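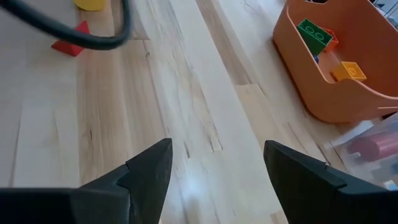 Wrist cam view, Monday evening. Blocks, bin, and the red triangle that keeps getting the better of me.

I had every intention of writing about the gripper last month, and then the fingers needed one more revision, and then one more after that, and you know how these things go. But the arm has been living on my floor long enough now that I step over it without thinking, so I'd say it's time for a proper update.

For anyone new, I'm building a small robot arm at home whose one job in life is to pick up blocks and put them in a bin. My sister thinks this is a very expensive way to tidy up, and she isn't wrong. I got the bug at the Skernbridge open workshop, where I went to learn how to solder and came home with a box of secondhand servos (thank you again to Revathi Pisharody, who let me have the lot for the price of lunch and then spent her whole afternoon showing me which ones were worth keeping).

The fingers first, as I'm proudest of them. They're black, with a wide base and a step partway up where the tip starts to taper. My earlier pair were the same width all the way along, and they pushed blocks across the room like a snowplow. The pointed tips get in beside a block before they close, and they angle in toward each other a little, which took me 2 weekends of fiddling and a good deal of muttering. I named the design Brillari, for no reason except that I liked the sound of it, and the file is now called brillari_final_really_final.

Then there's the camera. It rides at the wrist, so it always sees the fingertips and whatever they're pointed at, and I love that view. It does have opinions about my floor, though! The boards are pale with lots of grain and knots, and when the light comes down from above there's a bright patch that washes the wood out, right in the gap between the fingers. My first detection script decided that patch was an object and went for it over and over. I've since had it ignore anything very bright with no color in it, and that has cured most of the chasing.

The software runs on a little controller board I call Vokance (the arm itself is Gounder, and yes, they have separate names, they have separate personalities). I've saved a little over 2,000 pictures from the wrist so far, and I sat down with a pot of tea and labeled 900 of them by hand. I don't recommend doing that in one weekend. By the end I was seeing studs when I closed my eyes.

As for how it's doing, the studded bricks are going nicely. They have flat sides and the fingers like flat sides. Last week's long run was 257 tries, left going while I cooked dinner and wandered back and forth to reset things, and the green and yellow bricks came out well ahead of everything else. The triangle is another story. If the fingers close on the sloped sides it squirts out and skids under the cable, and then I'm down on my knees fishing it out again. I think the answer is to teach Gounder to turn its wrist and take hold of the two flat ends, but that means working out which way the thing is facing, and my labels don't record that. So back to the tea and the labeling, I suppose.

The clear container is next after that. Seeing a block through a plastic wall is a different problem from seeing one out in the open, everything goes soft and milky, and I haven't decided whether to tackle it or just buy a container without a front. I also need to tie that cable up somewhere sensible, as it loops into view whenever it feels like it. If you've found a neat way to route a cable along an arm without it tugging at the wrist, please leave me a comment, I'd be so glad to hear it. I have a bag of hook-and-loop straps and no plan.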